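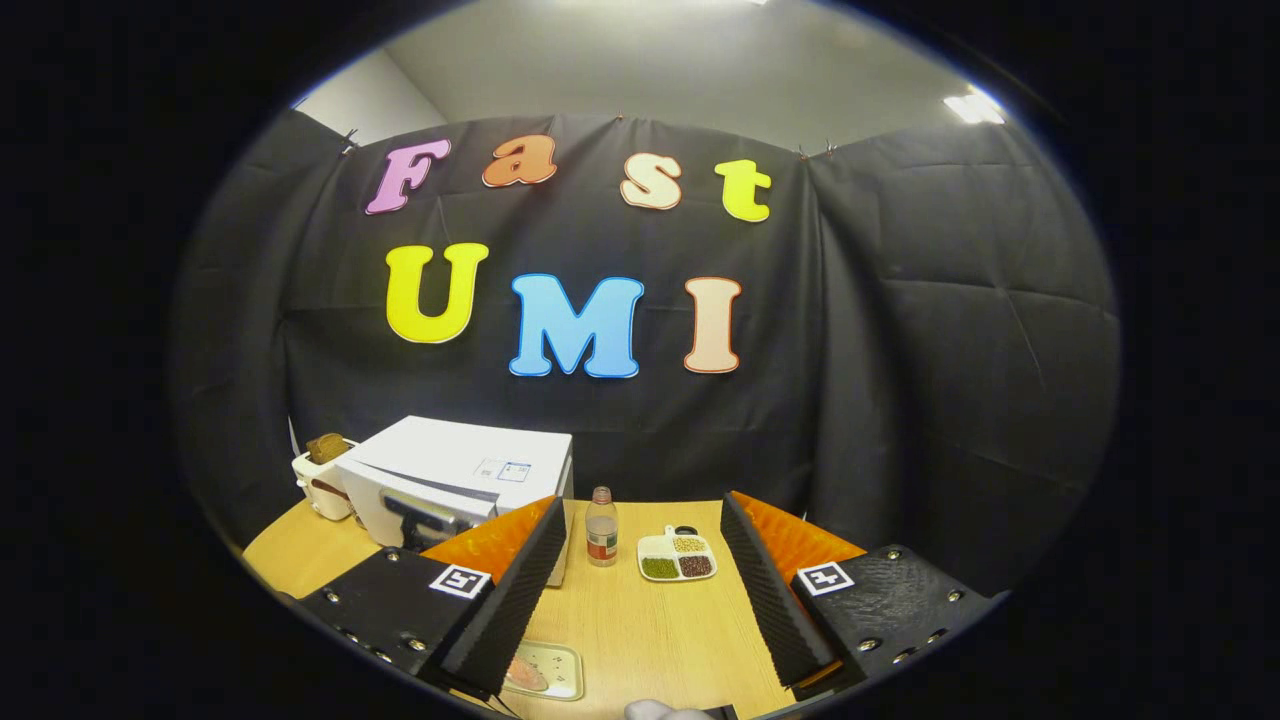 Figure 1. Coloured cut-out letters on black fabric, spelling "Fast" above "UMI".

4.2 Do practice hours predict league results?

Team managers often say that the squad that practises most will win most. Ots repeats the claim in his report on the Serkcombe amateur league, and coaches have quoted it ever since. We are less sure. His data cover 4000 matches over two seasons, a fair size for this field, but the practice hours were reported by the players themselves, at the end of each split, when they already knew where they had finished. A player on a winning team has every reason to remember a hard spring. A player on a losing team may want to forget it.

We tried to repeat the result with the Trikden match records, which log time in custom lobbies directly. After removing games with a substitute on either side, 2000 matches were left. The link between logged hours and wins was still there, but much weaker, and it mostly vanished once we allowed for how long each roster had been together. Rosters that stay together both practise more and win more. Which of these drives the other is a question the records can't settle, and we doubt the original report settled it either.

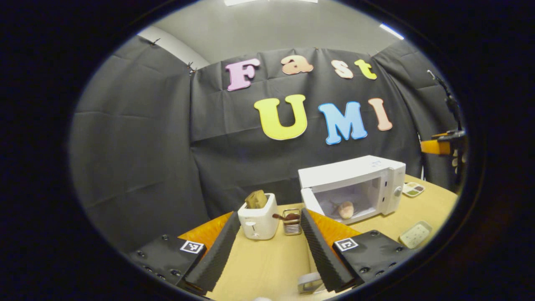

Lobby time is also a poor measure of what a team does in practice. Three of the rosters in our set left lobbies open between sessions, and the Burivik client counts an idle lobby the same as a full scrim. We looked for some fixed point in the logs to line the sessions up against, and found none that held across patches. Compare the square markers on the two gripper fingers, left and right: a camera can pick out the same pattern each time and measure from it. A "session start" entry changed meaning at least once during the period we studied — possibly more often, as the patch notes are vague — so hours from early and late in the data may not be the same unit at all.

Sepp, the ranking tool used by the league, adds a further problem. It seeds teams partly on activity, so a squad that plays more practice games may be handed an easier first round. We could not get the seeding weights and so cannot say how large this effect is. Until they are released, we would treat any figure for wins gained per hour of practice with caution, including our own.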